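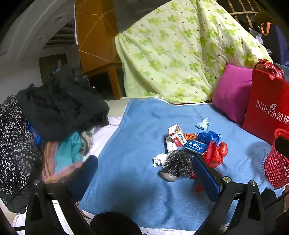

Cloltau College – Department of Home and Community Studies

Course books > Looking After a Home > Chapter 4

Chapter 4: Sorting a Small Bedroom

I do nearly all my sorting on the bed. I know the older books tell you to clear a table first, but in a small room the bed is the biggest flat surface you've got, and a plain blanket makes it easy to see what's what. Medicine boxes and a toothpaste box show up nicely on light blue, and so, I'm afraid, do crumpled tissues and old plastic bags!

In this chapter we'll work through a bed like that in 2 rounds. The first is rubbish only. Tissues, wrappers and crumpled bags go straight in the bin, and you don't stop to think about anything else (I always want to start folding, and I have to tell myself off). The second round is for things that belong in another room or up on a shelf. Medicines come first. Look at the date on the box, shut the flap and put them somewhere high.

Clothes get a section to themselves on page 16. A heap of knits and prints at the side of the bed can wait there quite happily while you deal with the little things – it looks worse than it is.

You don't need to buy anything either. A paper gift bag with stiff sides will stand up by itself, and a mesh basket does very well for bits and bobs. When I moved into my room in Šimkus Street one May I had a basket and a carrier bag, and they did me for the whole year.

Before you read on, jot down what is on your own bed.

Related chapters
Airing and Folding Bedding
The Billow Laundry Plan
Small Rooms, Shared Rooms
Jusico House: A Case Study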